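Rullo — Slow Ferry
Album review

Rullo's third album has been a long time coming, and the first thing to say is that it's a quiet one. The drum machines from the last record have mostly gone. What's left is piano, upright bass, a brushed snare and a lot of low singing, recorded close enough that you hear the breath before each line.

It runs to 12 tracks, and the first half is the stronger. "Harbour Lights Out" opens with almost a minute of piano before the voice comes in. "Jusudora" has the best tune here, a waltz that changes key in the second verse and stays there. I played it four times on Sunday morning and would have gone for a fifth if the neighbours hadn't been up.

Side 2 drags. "Erex" is a seven-minute instrumental that would have done its work in three, and the two songs after it share a tempo and very nearly a chorus. Things pick up with "Coat on the Door", where a trumpet turns up unannounced — the only brass on the record — and plays over the last verse.
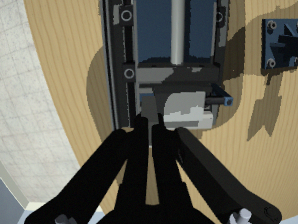

Words: Holger Dahlgren
Filed under: Reviews, Albums

The vinyl is limited to 400 copies on the Sproģis label and costs 20 pounds. My copy was flat and quiet, with a little surface noise at the start of the second side. Lyrics are printed on the inner sleeve in very small type. The download has the same running order and no extra tracks.

If you liked the noisier early singles, try "Coat on the Door" before you buy. Anyone who came in with the last album's ballads should be happy with most of this. The band tour in May, with a trumpet player listed for all the dates.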